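November 22, 2018. Gripper comparison, two arms, Udville bench
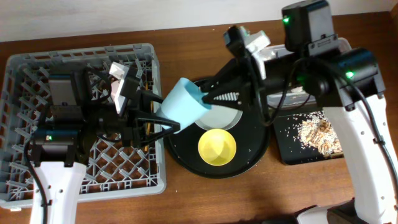 A remark came back from Gorar on the first notes: we should not judge the finger pads on a two-arm hold, the second gripper hides the mistakes of the first one. I agree with half of it. A soft cup between two grippers will stay up even if one side is holding badly. But the pouring task needs both arms on the cup for a moment, so I want to know how the pads behave there also. I will do the single-arm holds afterwards and keep the two tables separate.

**Setup today**

- Both arms with black grippers and wrist cameras
- Light blue plastic cup held above yellow bowl and plate on the round black tray
- Dish rack on the left, board with the grain on the right
- Controller: Sorkura on both sides, same gains as in the last entry

**Pads**

Right gripper: ridged pads. Set A is 6 holds with low closing force, set B is 16 holds with the normal one. In set A the cup turned in the fingers two times, always when the left arm started to pull first. In set B no turning, but the wall of the cup goes in a little and does not come back until release. For the blue cup I would stay between the two settings, closer to A.

I did not try the smooth Kovalchuk pads yet. They are in the drawer, one screw is missing.

**Controller**

The delay between left and right was the bigger problem. With the default sync the left arm begins around 70 ms earlier, and the cup leans before the right arm follows. I moved the start command of both arms into one message and the lean became smaller. It is not gone. Please do not change the sync file before I have repeated set A with it.

**Cameras**

Exposure on both wrist cameras fixed at 2000 (driver units). On auto, the right one became darker each time it turned to the black board, and then the cup edge was lost. Fixed is better for now, also if the picture is a bit noisy.

**To do**

- set A again, new sync
- single-arm holds, left then right, as Gorar asks
- find screw for Kovalchuk pads
- wipe grain from the tray before the next set
- ask if the second controller license is valid after February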